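Grerkeck bin pick - set up guide, section 5
Robotics club, bench team. Last edit 2023-01-16 (Lorcan Tully)

Do section 4 first. If the arm hasn't been homed since it was last powered down, stop and go back.

5.1 Bin and blocks

1. Bin on the table, gripper raised well clear before you put your hands anywhere near.
2. Check the clamp on the rim. Give it a wiggle. If the sloping panel shifts, re-seat it and clamp again.
3. Blocks in, green and red-brown mixed. Tip them, don't lay them out neatly, Flistora needs the practise.
4. Load the file nadano_pick. Not nadano_old, Caoimhe is keeping that for her report.

NOTE: Acrylic stays in its brown paper untill we cut it. Ask Joaquim before you peel anything. 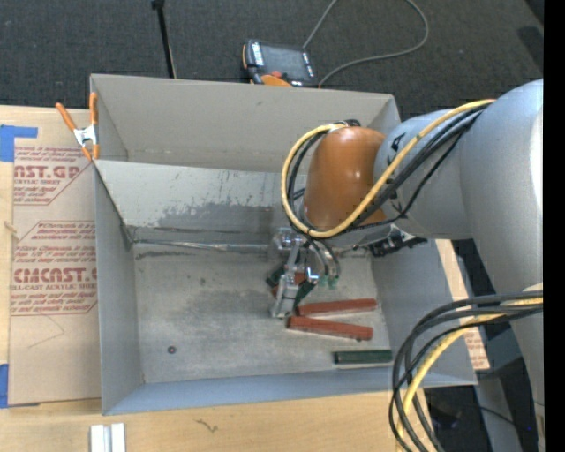 5.2 First run

5. Pendant in hand, one person only. Everyone else behind the tape line.
6. Speed to 7 percent. Jog down over the bin, watch the finger and the walls, not the screen.
7. Touch off on the floor of the bin, back up 5 mm, save the point.
8. Run one pick. Clean? Go to 50 percent. Not clean, see 5.3.

CAUTION: Cables. Before any wrist turn look at the yellow loop and the hoses. If anything pulls tight, stop, turn back the other way. Úna has the spare fittings, there are not many.

CAUTION: No reaching in for a dropped block while the program is live. Pause, raise, then reach.

5.3 If it misses

Closes on air - point saved too high, redo step 7.
Block slips out - air pressure, check the regulator at the wall.
Error 37 - pendant timed out. Clear it, start again from step 5.
Stuck in a corner - move the block by hand (paused!!) and write it in the log. Saoirse wants all of these for the Ó Néill entry form.

5.4 Finishing up

9. Arm to park, air off, then power.
10. Blocks can stay in the bin. Pendant back on its hook pls.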